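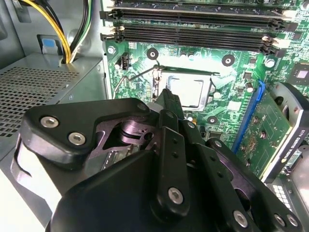 Rerkwood Community Library — Facilities and Programs Team

Minutes of the August meeting

The meeting opened at 6:30 p.m. in the reading room. The minutes of the last meeting were approved with one correction: the book sale raised $677, and the earlier figure left out the bake table.

Roof. The Grorkura contractor sent a revised quote for the flat section over the children's area. It comes in under the $2000 limit, so no second vote is needed. Work to start once school is back.

Summer reading. 132 children signed up. The finish party stays on the lawn. If it rains we use the Samuel Room — tables to be stacked the night before.

Parking. The gravel lot is holding water at the Bitia Street end again. The town will be asked to look at the drain. Staff to park along the fence until then.
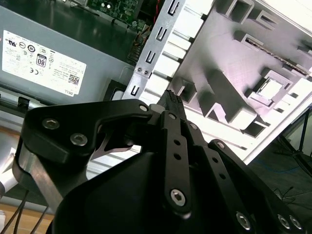
Adult classes. The fall list has gone to the printer with sewing, tax basics and beginner Spanish. A member asked for a computer repair evening to be added. Agreed to try one session on the inside of a desktop, with the case open and people shown the small black connectors and where they go. Up to $400 may be spent on tools and used machines. Sign-up at the front desk.

Shelving. The large print section moves next to the elevator. Motion carried, one against.

Hours. Sunday opening put off to the next meeting.

Meeting closed at 7:50 p.m.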